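**Workshop notebook – garment care and repair bench**
**Entry 7/12/18, kept by Mirta Retamal**

Work on the fleece jackets from the Nedberg lot was resumed. The previous entry closed with the sorting of the lot by condition and left two matters open: the order in which a jacket is to be checked before folding, and the fold itself. Both were taken up in this session. Estela Iturra read the draft of the fold sheet aloud while I worked, and her corrections are entered below where they apply.

**Condition on receipt**

The jackets came out of the Verhoeven cartons compressed and with hard creases across the body. Fleece recovers from this without heat. The sample pieces were hung overnight on wide hangers, and by the next session the creases across the back had dropped out. The collars had not fully recovered. A stand-up collar that has been folded over on itself keeps a line along the fold for some time, and steam held at a distance took out most of it. The iron was not used and should not be used on any piece in this lot. One cuff from the February batch still shows the shiny patch where an iron was set down, and it is kept in the drawer for reference.

Pilling was graded by the bench scale. Light surface pilling is accepted and left alone. Pieces with pilling that can be felt as separate beads under the palm go to the fabric shaver, used dry, with the cloth held flat and without stretching. Estela pointed out that the draft said "shave until smooth." This has been changed to "shave until even." A brushed fabric made fully smooth has lost part of its pile, and the shaved area will then show beside the rest of the panel.

**Checking order**

The order agreed at the last review was zipper, pockets, cuffs, hem, collar. In practice this had the worker turning the jacket more than is needed. The revised order is:

1. Lay the jacket on its back on the table, front up, collar away from the worker.
2. Open the sleeves out to the sides and bring the cuffs level with each other.
3. Run the zipper down and up once over its full length. Note any stiffness and where it occurs.
4. Open each pocket, feel to the bottom of the bag, and close the snap where there is one.
5. Check both cuffs and the hem for pulled stitches.
6. Check the collar last, inside and out, with the zipper closed to the top.

Steps 3 and 4 produced the only faults of the day. One zipper caught at a point a hand's width above the hem. The tape had been sewn in with a slight pucker, and the slider met the fold of the cloth at that point. It has been set aside for resewing. One pocket snap would not hold: the socket side was spread. It was closed up slightly with the smooth pliers, tested, and found to hold, but the piece is tagged so that it is looked at again before packing.

The white tabletop remains the best surface for this work. Lint and loose thread ends from the darker colors show up on it at once, and it wipes clean between pieces. The gray mat was tried again for comparison and hid nearly everything.

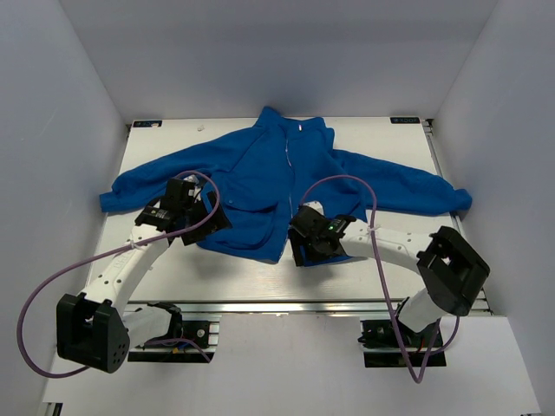
*Blue fleece jacket, front up, sleeves out. Hem not yet straightened.*

**Notes on the lay**

The hem is the part of the lay that gives the most trouble. The collar and shoulders find their own position as soon as the sleeves are opened out, but the lower body gathers, and a fold begun over a gathered hem cannot be corrected later. The sheet now calls for the hem to be drawn toward the worker with both hands, one at each side seam, before anything else is folded. Pulling at the center front alone brings the zipper down and leaves the sides behind.

The zipper should lie straight from collar to hem. If it bows to one side, the body has been twisted under it, and the jacket should be lifted by the shoulders and set down again. Smoothing from above moves only the front panels. I spent more time than I should have on one piece before accepting this.

Estela asked whether the zipper should be open or closed for the fold. The draft did not say. We tried both. With the zipper open, the front panels part as the sleeves are brought over, and the finished piece has a soft ridge down the middle. With the zipper closed, the front stays together and the stack sits level. The sheet will read: "Close zipper to the base of the collar." Closing it to the top makes the collar stand, and the collar then has to be pressed flat by hand at the end.

**The fold**

The sequence entered on the sheet is as follows.

- Bring the left sleeve across the chest, with the fold line just outside the collar seam, and lay the sleeve down along the body so that it does not pass the opposite side.
- Repeat with the right sleeve. The two side folds should meet the hem at the same distance from the zipper.
- Smooth the air out from the collar toward the hem with the flat of the forearm.
- Bring the hem up to the middle of the body, and then bring the folded edge up to the base of the collar.
- Turn the piece over so that the collar faces up.

Pocket flaps should be lying flat before the first sleeve is brought across. A flap that has turned under makes a lump that can be felt through the finished fold, and it leaves a mark in the fleece if the piece is stored for long.

The old sheet, taken over from Skuvton, had the jacket folded face down. That method gives a slightly neater front, but the zipper and pockets cannot be seen while folding, and faults were passed through to packing. Face up is adopted for the whole lot. Estela has reservations about the appearance of the collar under the new method, and these are recorded here at her request – she would prefer a light tissue roll inside the collar for the pieces going on display. I have no objection for display pieces. It would be too slow for the rest.

**Storage and quantities**

The full lot is 1,000 pieces. Cartons will be packed at 100 to a pallet layer only if the folded height holds. Fleece springs back after folding, so the stack should be measured after it has rested, and the measurement made on the day of folding should be struck out. The trial stack is standing on the lower shelf with a board on top and no added weight.

Bags from Plulel are in stock. The count on the shelf card is 110, which covers the trial and leaves a few for torn ones. The bags should be closed loosely with the air pressed out by hand. Vacuum bags are ruled out, for the same reason as the compressed cartons mentioned above.

**Open items**

- Resew the zipper tape on the piece set aside. Needle and thread to match; the blue thread on the bench is a shade too dark.
- Look again at the repaired snap.
- Retype the fold sheet with the changes to the zipper and hem wording. Mirta.
- Decide on tissue for display pieces. Estela to bring two samples.
- Measure the trial stack once rested and enter the height on the shelf card.
- Replace the blade in the fabric shaver. It has begun to pull, and no further shaving should be done until this is seen to.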